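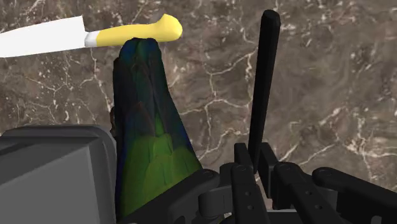 Subject: Re: [slowstays] Goel in October without a car?

> Hi all,
>
> Two of us are thinking of a week in Goel in October, and we'd like to do it by train and bus. We've read the list archive but most of the posts are from people who drove, or who went in July when the shuttle runs. Is it silly to try? We're fine walkers on the flat, less fine on hills, and one of us can't carry much.
>
> Also, is it better to stay right in Goel or out in Narkthorpe? The places in Narkthorpe look bigger for the money, but we can't tell from the map how far out it really is. We like to cook most nights and eat out once or twice.
>
> And does anything stay open? We don't need much. A bakery would be nice.
>
> Thanks in advance!

Oh, please go! October is my favorite month there and I've now done it three times with no car, so I'm going to go on a bit.

> Is it silly to try?

Not at all. The train gets you as far as Mundidov, and from there you want the 248, which leaves from the far side of the square, by the post office (the stop right outside the station is for the airport line, and I stood there like a lemon my first year). It takes 30 minutes to Goel and stops in Narkthorpe on the way. In October it runs every two hours or so until early evening. If your train gets in after 6 p.m. you've missed the last one, so either take an earlier train or book a night in Mundidov. We've done the night in Mundidov and it was lovely, with big creaky rooms over the arcade and a huge breakfast.

Buy the weekly bus pass from the driver. You have to ask for it by name, the "valley week," or you'll get a stack of singles. It covers the lake route too, and you'll want that one for a rainy afternoon because the windows are enormous and you can just ride it to the end and back.

> is it better to stay right in Goel or out in Narkthorpe?

I've tried both and for you two I'd say Goel, mainly on account of the hill. Narkthorpe is only two miles out and the road looks harmless on a map, but the houses for rent are nearly all up in the old part, and from the bus stop you climb something like 300 feet to reach them. With suitcases! In drizzle! The view from up there is wonderful and I'd go back in a heartbeat with a backpack, but not if one of you can't carry much.

Goel itself is flat along the river. Look for anything on the mill side of the bridge. The apartments are smaller, that's true, and some have the bed up in a loft, so check for the word "ladder" in the listing before you fall in love with one. We had a ground-floor place last time with a little yard facing south, and we ate lunch outdoors five days out of seven.

Since you like to cook, write to the owner and ask what's in the kitchen. It varies like crazy. One year we had an oven big enough for a goose and a single saucepan. Owners there are very good about answering, and ours left an extra pot and a colander on the doorstep before we'd even arrived.

> does anything stay open?

Yes! More than you'd think for a town of 3,000. The bakery opens at 7 and the seeded rolls are gone by 9, so one of you has to be the early bird. The small grocery by the bridge keeps its regular hours all year. The cheese shop goes down to mornings only. There's a fish van that parks by the church twice a week (ask your host which days, they changed between our last two visits). For dinner out, two of the restaurants close at the end of September, but the one with the green awning stays open, and you should order whatever has chestnuts in it.

For walking, the river path downstream is level the whole way to the weir and has benches. If you want woods, take the lake bus and get off at Prultatwood. The loop from the parking lot there is mostly boardwalk, with beech trees on both sides, and in the middle of the month the color is just ridiculous. Bring something hot to drink, as the kiosk is summer only. Watch the time as well, because the bus back doesn't wait and it's a long two hours to the next one with nothing but a shelter to sit in.

A few odds and ends:

- Heating is often charged separately after October 1. Ask for the rate up front.
- Bring slippers. Stone floors everywhere.
- The pharmacy closes for lunch, noon to 3.
- Most places want a full week, but if you're staying in the second half of the month they'll often take five nights if you ask nicely.

I still have the October bus timetable from last year and can send it to anyone who writes me off-list. The times may have shifted a few minutes, but the pattern has been the same each year I've gone.

Do report back when you've been, and tell me if the walnut bread is still on!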